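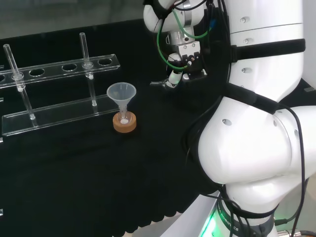 # Re: [trilia-users] Clear plastic and glass keep vanishing from the depth map

Hi all,

Sorry for the slow answer, I wanted to try a few things on our own bench before typing a bunch of guesses. Carol Furnival wrote:

> We're moving from opaque parts to lab stuff and Trilia's default
> perception chain just falls over. The acrylic rack comes through as
> a few floating edges, the rods in it aren't there at all, and the
> planner then happily routes the wrist straight through them. Has
> anyone got a setup that works without painting everything? We're on
> the stock config, with Dorno doing the planning.
>
> Also, is it normal for the funnel to come out as two objects?

Yes to the second one, we get that too! Our funnel sits in a cork ring, and the cork is lovely, solid depth from every angle, while the frosted cone above it comes and goes. The segmenter sees a nice round lump and then some fluff hovering over it, and calls them separate things. I ended up merging them by hand in the object file: one parent called `funnel_on_ring`, with the ring as the part we localize and the funnel as a fixed offset. If your funnel doesn't sit straight you'll need to measure the tilt, but for ours the fixed offset is fine.

For the rack, I gave up on depth completely. What I do now:

1. Run the edge detector on the color picture only. With black cloth under everything, the beveled edges of the base plate catch the light and you get surprisingly clean lines.
2. Fit the rack model to those lines plus the row of holes in the upper plate. I ask for at least 3 holes before I accept a pose.
3. Push the fitted model into Dorno as a collision body, rods included, and pad it. We use 30 mm around the rods, which is fat, but I sleep better.

The padding does bite you when the fingers have to come in low between the rack and the funnel. There's a setting for it, `allow_tip_contact_zone`, which lets only the fingertips into the padded region and keeps the rest of the wrist out. It's off by default and the docs barely mention it (I found it by reading the source, as usual).

Oh, and cables! Please put your cables in the robot model. We have a green one looping out by the gripper plus a bunch of thin black ones, and the stock arm description knows nothing about any of that. I wrapped the lot in a couple of capsules attached to the wrist link. Planning gets a bit slower and some poses disappear, but I don't miss them.

Numbers, for what they're worth: I replayed 156 saved views through the old chain and the new one. The old one lost at least one rod in nearly all of them. The new one put the rack somewhere sensible in all but a handful, and the bad ones were mostly where the arm itself hid the right end of the plate. I haven't fixed that. I just hold the last good pose until the arm moves off, and I'm not proud of it.

One warning if you copy my config: the line fitter is capped at 1000 iterations in the current Trilia release, and it quits silently when it hits the cap. You get the starting pose back with a perfectly cheerful success code. Check the residual yourself. I've got a patch for this in my branch, but it needs a test before I send it in.

Carol, if you can share a bag or two with your rack in it I'll run them through tonight and tell you which lines it picks up. And has anybody here tried the Bednarek segmentation weights on glass? I keep hearing they're good, but I've only ever seen them used on bottles.

Cheers from the Starbridge bench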